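Pourquoi le fer rouille (et pas ta cuillère)

Coucou les curieux ! Cette semaine j'ai reçu une question de Roya, qui a laissé son vélo dehors tout l'hiver et qui a retrouvé la chaîne orange. « Est-ce que mon vélo est malade ? » Alors non, ton vélo n'a pas de fièvre, mais il lui est arrivé quelque chose de très intéressant : il a rouillé. Et moi, la rouille, j'adore ça (ma voisine Rosemarie trouve que j'ai des goûts bizarres).

D'abord, il faut que je te présente les trois personnages de l'histoire. Le premier, c'est le fer. Le deuxième, c'est l'eau, et il n'en faut pas beaucoup : un peu de rosée du matin, et c'est parti. Le troisième, tu ne le vois jamais et pourtant tu en respires en ce moment même. C'est l'oxygène, un gaz qui se trouve dans l'air.

Quand les trois se rencontrent, le fer et l'oxygène s'accrochent l'un à l'autre, avec l'eau qui leur donne un coup de main. Ils forment une nouvelle matière, rousse et friable : la rouille ! Les chimistes appellent ça une oxydation. C'est un mot à placer à table ce soir, tu verras la tête de tes parents.

Tu vas me dire : mais alors, pourquoi toutes les choses en fer ne sont pas orange ? Parce qu'on les protège. On met de la graisse sur les chaînes de vélo, et sur les portails, les grues ou les bateaux, on met de la peinture. La peinture, c'est comme un imperméable : tant qu'il n'a pas de trou, l'eau ne touche pas le métal. Mais si on le cogne, si on le frotte, si on y jette des choses lourdes, l'imperméable finit par s'écailler. 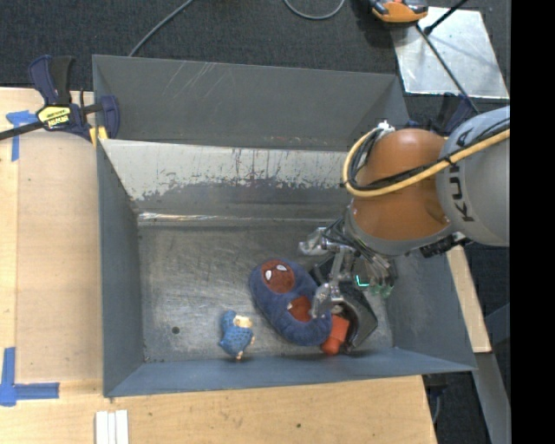

Un grand bac en métal à la peinture écaillée, avec de petites taches brun-rouge.

Et une fois que la rouille a commencé, elle est plutôt coquine. Elle prend plus de place que le fer d'avant, donc elle gonfle, elle craquelle, elle tombe en petits morceaux. Dessous, il y a du fer tout neuf, et hop, l'eau et l'air s'y attaquent à leur tour. Un vieux clou peut finir complètement mangé comme ça !

Les gens se battent contre la rouille depuis très longtemps. Dans mon grenier j'ai une serrure qui porte la date de 1838, et elle tourne encore, parce que dans ma famille on l'a toujours huilée. Il y a aussi une autre astuce : recouvrir le fer d'une couche de zinc, un métal qui s'abîme à la place de son copain. On dit alors que le fer est galvanisé.

Et ta cuillère ? Elle est sans doute en inox. L'inox contient du fer, oui oui, mais on y a mélangé du chrome, qui fabrique à la surface une peau très très fine, bien plus fine qu'un cheveu. Si tu la rayes, elle se refait toute seule ! Voilà comment ta cuillère survit à la soupe, au lave-vaisselle et à ton petit frère.

Envie d'essayer chez toi ? Demande à un adulte trois clous en fer (pas galvanisés, sinon tu vas attendre longtemps) et trois verres. Dans le premier verre, mets un clou tout seul, bien sec. Dans le deuxième, un clou à moitié dans l'eau. Dans le troisième, pareil, mais avec une grosse cuillerée de sel dans l'eau. Regarde-les chaque matin avant l'école et dessine ce que tu vois. Attention, un clou ça pique, et on se lave les mains après.

À ton avis, lequel sera orange en premier ? Je ne te dis rien ! Petit indice quand même : au bord de la mer, les vélos rouillent drôlement vite.

Roya, pour ta chaîne : une brosse, un chiffon, quelques gouttes d'huile, et quelqu'un de grand pour t'aider. Envoie-moi un dessin du vélo quand il roulera !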